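Craft Fairs & Markets > Stall set-up > White cloths: worth the bother?

Posted by Ross Kerr
Posts: 380

Right, I've got a six foot table at the Curnwood summer fair in May and I'm having a crisis over cloths. I sell small turned bowls and honey dippers, that sort of thing. For years I've used a dark green cloth that used to be my mum's curtains, and it does the job, but my daughter says it makes the stall look like a snooker club (she's not wrong). She wants me to go white.

My worry is that white shows everything. Every speck, every crease, every mucky thumb. And I'm outdoors half the time, with a burger van upwind. On the other hand a bit of colour really does pop on it, I'll give her that. I'd want it hanging over the front as well, so I can hide my crates and my flask.

Has anyone gone from dark to white and been glad of it? Or gone straight back?
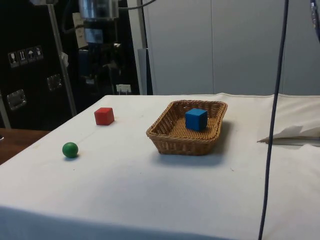

Re: White cloths: worth the bother?
Posted by ShonaMunro
Posts: 3681

Ooh, go white! I switched two summers ago and wouldn't go back. I do felted animals and they used to vanish completely on my old navy cloth, people were walking straight past a whole row of badgers. Same badgers on white and suddenly everyone's stopping to coo at them.

Things I'd say:

Get one far bigger than you think. You want a proper drop at the front, and enough spare at the back to tuck under if the wind gets up.

Buy two, and keep the second one folded in a clean pillowcase in the van. You'll use it the first time someone puts an ice cream down while they look for their purse.

Iron it the night before and roll it round a cardboard tube. Folding undoes all your good work and you get those big squares across the table.

Take a lint roller. Specks are the real nuisance, much more than stains I find. They're tiny but your eye goes straight to them.

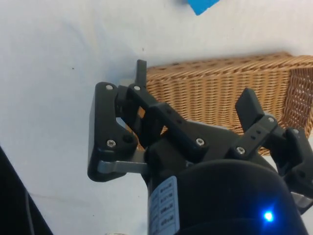
Wicker on white, complete with specks.

Re: White cloths: worth the bother?
Posted by beddoe

Going to be the grump here. I did white for one season and hated it. Shona, you're mostly in village halls, aren't you? I'm in fields. By eleven in the morning mine looked like somebody had cleaned a bike on it. Wet grass, mud off kids' wellies along the front edge, and pollen, which does NOT brush off, it smears.

Also there's the price of the things if you sell anything shiny. My enamel pins went all glary on white in full sun and I couldn't photograph them for love nor money.

Plain oatmeal linen, Ross. Hides the lot and goes nicely with wood.

Re: White cloths: worth the bother?
Posted by ShonaMunro

Halls AND fields thank you very much! I did the Naker show in a downpour last year. It got filthy, I went home, it went in the wash, it came out. It's a cloth, Beddoe, not the family silver.

Oatmeal with wooden bowls is beige on beige though, surely? Ross needs some contrast or they'll all melt into one.

Re: White cloths: worth the bother?
Posted by Ross Kerr

This is what I was afraid of, one vote each. I do see the beige on beige thing, a lot of my stuff is sycamore and it's very pale already.

Does the wash really get everything out? I can put up with creases (just about) but it's the old marks that never quite go which put me off. A customer won't say anything, but I'd be looking at it all day. 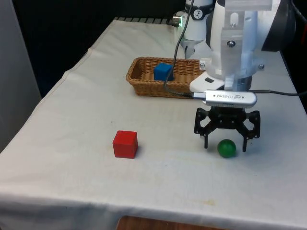 Faint smudges on the top, and the loose folds down the front.

Re: White cloths: worth the bother?
Posted by tinpotpam

Soak it overnight in oxygen bleach before it goes anywhere near the machine, and don't tumble dry until you're sure the mark's gone. Heat sets it. Tea is fine if you catch it the same day. Grease wants washing-up liquid rubbed in first.

For creases I've got a little Trundar travel steamer which I do with the cloth already on the table. Ten minutes, kettle's boiled by then. Won't work at a pitch with no power obviously.

And for what it's worth I'm with Beddoe on fields and with Shona on halls, so that's no help to you at all, sorry!

Re: White cloths: worth the bother?
Posted by beddoe

Fair. I'll allow white indoors. But if he's going white he needs to put less out. My table looked like a jumble sale on it, whereas the same amount on a dark cloth looked generous. Few things, decent gaps, one basket for the small bits.
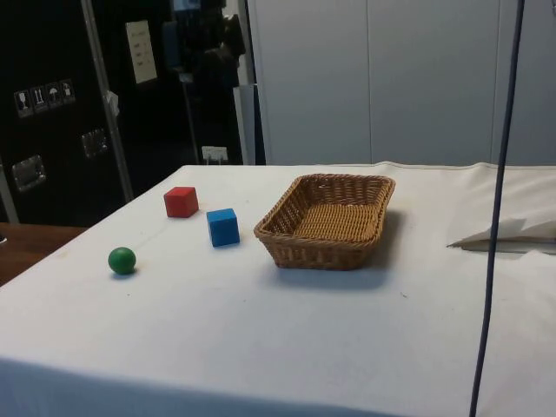

Red and blue on white, basket out as well.

Re: White cloths: worth the bother?
Posted by Ross Kerr

OK, I've ordered one white and I'm keeping the snooker cloth in the van for when it's muddy. Daughter is insufferable. Pam, is that steamer all right on polycotton, or does it want to be the real thing?

Re: White cloths: worth the bother?
Posted by tinpotpam

Mine's polycotton and it's fine, just keep it moving.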